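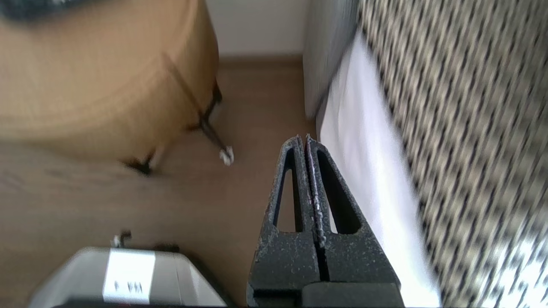
Photo: Rafsan Haque

Plumden Home Help > Living Spaces > Cords and Small Rooms

Black cable drooping across white wall, plus a seat that wanders. Renter, no holes please

Asked by Rafsan Haque
Posted Tuesday, March 26, 2024
Viewed 1,287 times

I moved into a rental in January and have spent the weeks since then in a cold war with one corner of it. I'm losing.

There are two wall plates on the back wall, side by side. One is tan and the other is dark gray, and I assume they were installed in different decades by people who never met. The internet cable comes out of the tan one. It's black, the wall is white, and it swoops across the wall like a clothesline before heading up to the edge of the table, where all the leftover length has turned into a knot. I did not tie the knot. I went to bed one night with a loose coil and woke up with a knot. 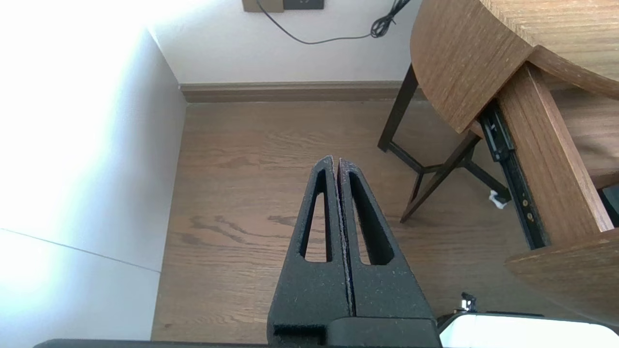

The cable side of the corner, with the spare length hanging up by the table.

My problem is really two problems. First, I'd like the cable to stop being the main feature of the room. The lease says no holes, no staples, and no paint, and the landlord, who is otherwise relaxed to the point of being unreachable, repeats the part about holes every time we speak. The baseboard is light brown wood and I would feel bad sticking something awful to it. I could replace the cable with a shorter one, but the modem has to stay on the table and I may want to move the table later. I measured the cable at 115 inches, which is a lot more than the trip requires.

Second, the seat. It's round-cornered and tan, and it came secondhand from my cousin, who called it an ottoman. The store label underneath called it a Kanholm and left it at that. I use it at the table as a chair. The legs slide on the hardwood whenever I lean forward to type, so in a normal working day I drift backward by about the length of a shoe and have to row myself home again. I also drape things on it, which I realize isn't a technical problem.

The floor is brown hardwood with a lot of dark swirly grain in it. I like it very much and would like to return it to the landlord in the condition I found it. I tried the felt pads from the grocery store. They made the sliding worse. Two fell off within a week and I found one of them attached to a sock.

What would you do, in what order, and how much of it can be undone when I move out? I have a free Saturday and low expectations.

Answer from drawer_of_adapters
Marked helpful by 115 readers

Do the cable first, the seat second, and wipe everything down before either one.

The swoop is there because the cable has spare length and no reason to go anywhere in particular. Give it a route. From the tan plate, take it straight down the wall to the top of the baseboard, run it along the top edge of the baseboard until you're underneath the table, then straight up behind a table leg. A cable that runs down, along and up gets ignored. A cable on a diagonal gets looked at by every person who visits you, including the ones who came about something else.

What to use:

White adhesive raceway for the drop down the wall. This is a plastic channel with a lid that snaps on. Get the narrowest one that will take your cable and cut it with scissors or a fine saw depending on how stubborn it is. If you're worried about the adhesive pulling paint, throw away the tape that comes on it and use the removable picture-hanging strips, the kind with the pull tab. Leave the tabs where you can reach them. I once buried all of mine under the channel and had to take it off with dental floss at eleven at night.

Small clear adhesive clips for the stretch along the baseboard. Put one every foot or so. They'll show a little. On light brown wood, clear plastic shows less than white, and less than the tan ones that are always the wrong tan. Try a single clip in a corner for a week before you commit, especially if the baseboard has a wax or oil finish.

Hook-and-loop ties for the extra. Undo your knot completely first (sit down, have a drink nearby). Wind the spare cable into one loose oval as long as your hand, put a tie at each end, and fix it to the underside of the table. Don't wind it tight, and don't put a hard kink in it where it leaves the plate. If you move the table later, you unwind what you need.

Unplug at the modem end before you start, and don't unscrew either plate. The dark gray one is a socket from the look of it, so keep the cable off to the side and don't cover it with anything.

Now the seat. Felt is meant to slide. You bought a product that makes furniture move easily, and it made your furniture move easily. What you want is rubber or silicone, either cups that the feet stand in or pads with a grippy face. Check the size of the feet first with a ruler. Also check what the package says about wood floors, because some rubber can discolor a finish if it sits in one place long enough. Silicone is usually the safer choice. Lift the seat every couple of weeks and wipe under it.

When you swap them, scrape all the old felt adhesive off the bottom of the legs. Grit sticks to that stuff, and grit is what does the scratching.

Comment from Rafsan Haque

Thank you. I had not considered that the felt was doing its job. It took me one episode and a half of a show to get the knot out. Does the order matter, baseboard first or wall first?

Comment from drawer_of_adapters

Start at the plate and work toward the table, so any slack ends up where you can hide it. If you start at the table you end up with a small sad loop at the wall and you'll have to call that the design.

Answer from Rees Street Upstairs
Marked helpful by 18 readers

I'm going to disagree with part of the above, in a neighborly way.

I wouldn't put any adhesive on a baseboard in a rental unless I knew the finish. I did it in my last place and the clips came off fine, but each one left a shiny little rectangle that could be seen from one chair and one chair only. The landlord sat in that chair.

What I do now is skip the clips entirely. Drop the cable to the floor, tuck it where the floor meets the baseboard, and put it in a fabric sleeve so it has enough weight to stay put. I use a Tevier one with a zipper. It was cheap, it's brown, and the zipper gave out at one end, which I've decided is the end that faces the wall. Vacuum carefully. You will eat the sleeve at least once.

On the seat, a rug solves both the drifting and the scratching. Low pile, with a proper non-slip pad under it that's rated for hardwood, and big enough that the seat stays on it even when you push back to stand up. If you buy one that only just fits, the back legs go off the edge every time you get up and you'll be tilted, which is a new problem. The rug also comes with you when you leave, and rubber cups never do. I've moved four times and I believe there's a set of mine in every apartment.

As for draping things on it, get a hook. An over-the-door one, obviously.

Answer from bobtail_bill

just get a longer desk and put it in front of the whole wall. cant see the cable, cant see the plates. done. my brother did this

also wifi?

Comment from Rafsan Haque

Bill, the wifi is at the other end of the cable.

Comment from Rafsan Haque

Update for anyone who finds this later. I went with the white channel down the wall and the tucked-in version along the floor, so each of you can feel half right. The channel is very slightly crooked. I used a level, then I used my eye, and I should have stopped after the level. The spare cable is under the table in its oval and has not tied itself to anything so far.

Silicone cups are on the legs of the seat. The first size I bought was too big and they stayed behind on the floor when I picked it up. The second size fits. I typed for a full afternoon and finished in the same place I started, and now I can't blame the seat for how little I got done.

Still thinking about the rug. There's laundry on the seat.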